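Two arms, one cloth - getting a bimanual fold going on a shared bench

Quick writeup, Masstead workshop, bay 2. People keep asking at the March open evenings so it's going here. Assumes you have both arms built and each one moves on its own. If not, do Ifeanyi's single arm page first, then come back.

What you need

Two arms with grippers, already calibrated
White tabletop, rail along the front for the bases
Cable ties, the soft kind if you can get them
A cloth with a pattern on it
Some tableware you don't love
Laptop with the finotlow branch pulled (Finotlow is our control script, ask Ese for access)

1. Bases first

Bolt both base plates down before you power anything. Same rail, same height. We skipped this the first time and spent an evening chasing a drift that was just the left base creeping. Mark the rail with a pencil so you can tell if it moved.

Then check the reach. Drive both grippers to the middle of the table, slowly, and they should meet with the elbows still bent. Elbows straight = bases too far apart. Move them in and redo the marks.

2. Cables

Leave slack. More than you think. The wrist has to roll all the way over and a tight cable pulls the connector out, ask me how I know. Run each one loose down the arm and tie it to the forearm. Then roll the wrist both ways by hand, power off, and watch the loop. If it snags on the elbow, add slack and try again.

3. Home positions

Open the config and write in your own numbers, don't copy ours. For reference our left wrist homes at 1820 and the right at 2894. Yours will be different. If an arm jumps when you enable torque, you have the two swapped. Kill power, swap them, go again.

Gripper closed is its own value. Close it on the cloth, not on air, read the number, then go in a tiny bit tighter. Too tight and the motor gets hot and quits on you.

4. The lift
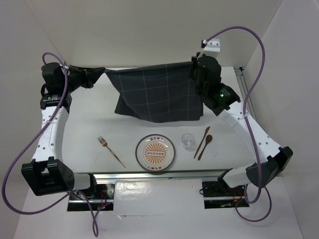 Pick up by the far edge and keep the two grippers close to level. Ours allows a small difference in height before the script complains, and that limit is worth keeping small, otherwise the cloth slides to one side and bunches up. A check pattern makes this much easier to judge by eye. With the thin pale lines on our dark gray one you can spot a skew right away, where a plain cloth just looks like a dark blob. Also look at how each corner is pinched. The left one here is gathered to a point and there's a lower corner folded back behind the edge, so if you want a flat lay you regrip before going down. Worth doing the regrip as its own step in the script.

Speed - start at a quarter of what you think. Salamatu ran it at full on her second try and the cloth went over her head.

5. Keeping clear of the tableware

Set a floor for the grippers on the near half of the table. In the config its called z_min_near. Lay everything out where you want it, jog one gripper down over the tallest thing (a glass, for us) until it's just clear, and use that reading. Ours is 3794. Do the same with the other arm, they won't match.

The cloth hangs lower than the grippers, so take that off too. Easy to forget. Test with a plastic cup before you trust it with glass.

6. Recording runs

Hit r to start, r again to stop. Files go in runs/ under your initials. Each run can be up to 2 minutes, after that it cuts off and you lose the end. Toss the bad ones right away or you will never do it. Put the cloth back a little diffrent each time or it only learns the one spot.

If it stops halfway

Check the light on the wrist motor against the chart taped by the door. Then the connector. Then the power supply. Usually the connector.

Left arm sags: redo step 1.
Both arms freeze together: usb hub, unplug and replug.
Script says "no bus": you're in the wrong folder.

To do: write up the regrip step properly. Folasade has the newer version on her laptop, will link when it's up.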